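Dec 19, 2025

Up too early, coffee, no breakfast. Decided today was the day for the junk drawer AND the two boxes from the hall closet, because Piroska is coming with the kids and they need somewhere to put their bags. So. Closet.

First box fine. Old chargers, a lamp with no plug, instruction books for things we gave away years ago. Tossed nearly all of it. Kept the lamp. Don't ask.

Second box worse. Everything tangled into everything. Cables mostly. Spent way too long on one knot and my tea went cold. Why do I keep cables. Živko says keep them all, you never know, but Živko has a garage and I have a closet.

Lunch standing up. Cheese, heel of the bread.

Then the mic. Had forgotten we even had it! Bought it when Zhenhua and I were going to do the radio thing, recorded 7 episodes of us talking over each other and then he moved to Cliltitz and that was that. Little tripod still clipped on and everything. Didn't test it. Should of tested it. Tomorrow. If it works the kids can do their Christmas show into it, if not, well, they can do the show into it anyway, they won't care.

Also the block truck, or bus, or whatever it was meant to be. Yellow, then red, then blue. Bujar built it with the little one last December and I promised I would not take it apart and I haven't, so there. Goes on the windowsill in the back room where she'll see it right away.

Called Hüsnü re the orange cable, does he want it, it's too short for anything here. He said how short. I said short. He said he'd think about it. It's a cable, Hüsnü!! Long gray one I'm keeping, might reach from the router to the desk if I run it behind the couch. Need to mesure first. Keep saying that.

Not done: wrapping, the sheets for the fold-out, calling the Plarka people back about the heater (on hold twice, gave up both times). Paid the 347 for the car so at least that's over. Ouch though.

Closet door shuts now. First time since we moved in, I think. Opened and shut it a few times just to enjoy it.

Tired. Feet hurt. Must remember: batteries, tape, milk, something for Piroska that isn't a candle agian.
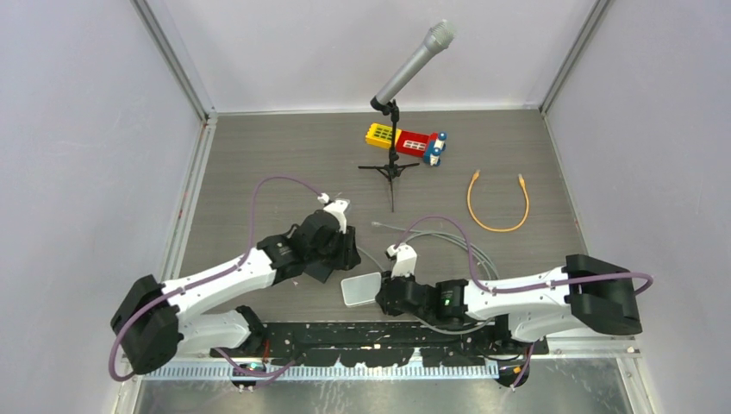
Mic on its stand, the block truck, and cables, cables.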